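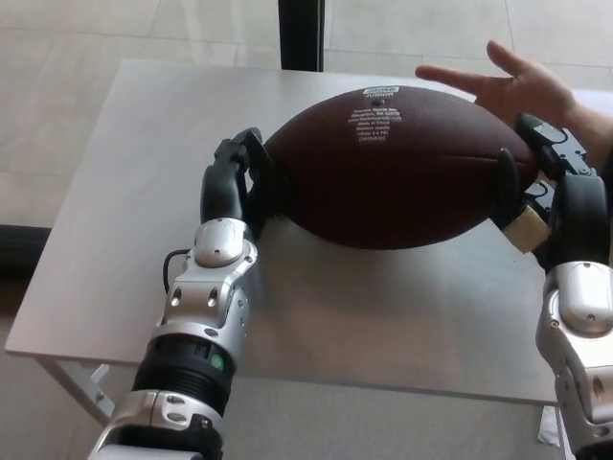 How to pump up a ball without ruining it

Every shed in Skitstead contains one flat ball and one pump, and the needle that joins them has been missing since 1952. Buy a new one. Buy two, in fact, as the first will snap.

You will need:
A hand pump
A needle
A drop of silicone or glycerine oil
A pressure gauge, if you have money to burn

1. Find the number. Most balls have the right pressure printed on them in letters suited to ants. Take it to a window.

2. Put a drop of oil on the needle. Spit is traditional, and my neighbour Zoltán Takács swears by it, but he also gets through a lot of balls.

3. Push the needle in straight and slowly. If it won't go, wiggle the ball a little and try again. Leaning on it with your full weight is how you end up reading step 7.

4. Pump gently. Stop after 20 strokes and check the gauge, or press with both thumbs. It should give slightly, like a decent loaf.

5. Pull the needle straight out.

6. Leave the ball indoors for 30 minutes and check again. A ball filled in a warm kitchen will go soft on a February pitch, and letting it sulk in the porch first helps.

7. If it hisses, the valve has gone. Dab on soapy water to be sure, then go to the shop.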